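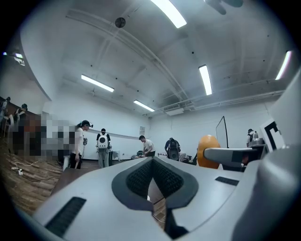

4 min read

3.2 What we budgeted for, and what we forgot

Figure 1. Hand-held gripper in use in a shared room, with other people at work behind it.

I did most of the buying for this study, so I get to write this section (Kasun Howlader checked my sums, and the remaining mistakes are mine). Our first plan was simple: buy 5 hand-held grippers from Vosard, put them in one big room, and start. Grippers like the one in Figure 1 took up a single line of the spreadsheet, and I was so pleased with how short that spreadsheet was!

Then the other lines started to show up. Headsets, backpacks, tables, replacement finger pads – and power, which I had down as zero. Look at the floor on the left of Figure 1 and you'll see a white power strip with its cables running over the boards. We ended up spending $250 on strips and cable covers alone, and I'd happily have spent it sooner. The quote from Litley didn't include shipping either, so read those to the very last page.

Nga Sầm pushed for two spare grippers from the start, and I said no, we could order them later. Well, later meant a wait of 23 days (Balten was out of stock and the second supplier wanted a bigger order). If you're planning something like this, please put the spares in the first order. The unit price was the same both times, so all I saved was a bit of space on a shelf.

Room costs are left out of Table 2. Ours came through the Sivakumar grant at a fixed rate, and your rate will be different anyway. Wages are treated separately in Section 3.3, along with the hours we spent on setup.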